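Home › Textbooks › Work and Its Furniture
6 min read

CHAPTER 2
The Shared Table

Every workplace has a policy about desks, and every workplace has a table that ignores it. The table was bought for meetings. Within a month it has a laptop on it, then a charger for the laptop, then somebody's lunch, and by January it is where the work gets done. The desks, meanwhile, hold coats.

This chapter is about that table. Chapter 1 looked at the assigned desk, a piece of furniture with one owner and a drawer full of soy sauce. The shared table has many users and no drawer, and so everything a person needs for the day has to sit on top of it, in full view of everyone else who had the same idea.

Hugo Llorente, whose study of the Pacheco offices we will lean on throughout, kept a log of what came to rest on shared tables over a single year. He recorded 2,477 objects. Of these, 862 were still there the next morning, and 49 were never claimed at all. He reports that one of the 49 was a shoe. 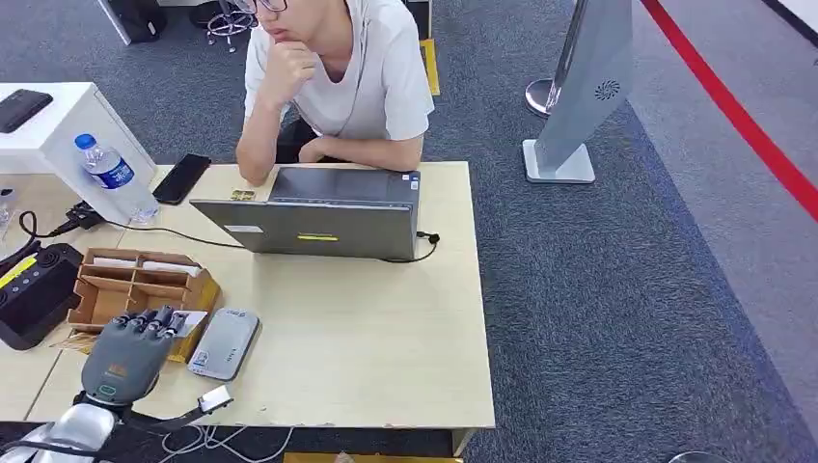 Llorente sorted his objects by how they arrived. Some are carried in on purpose: the laptop, the water bottle, the notebook. Some are emptied out of pockets, and the phone is the chief of these. It lands face down, a gesture meant to show that its owner is concentrating. The last group comes along behind the others uninvited, and it is mostly cables. A cable takes up very little room when it is coiled in a bag. Nobody has ever seen one stay that way on a table.

Then there is the organizer. At some point a well-meaning person brings in a tray or a box with compartments, and for a week or so the table improves. After that the organizer is one more thing on the table – a tidy one, but it still needs somewhere to stand. At Cleltgate, the staff solved this by buying a second table.

We will come back to Cleltgate in Section 2.3. First we need a few working terms. By "reach" we mean the part of the surface a seated person can use without leaning. By "drift" we mean the slow movement of belongings out of one person's reach and into another's.

Before you read on, sketch the table you are using now and mark your own reach on it. Keep the sketch. You will need it for the exercise at the end of Section 2.1, and it may be useful in an argument.

Filed under: Workspaces, Course Reading, Clutter

We use cookies to remember your place in the chapter. Accept all | Manage settings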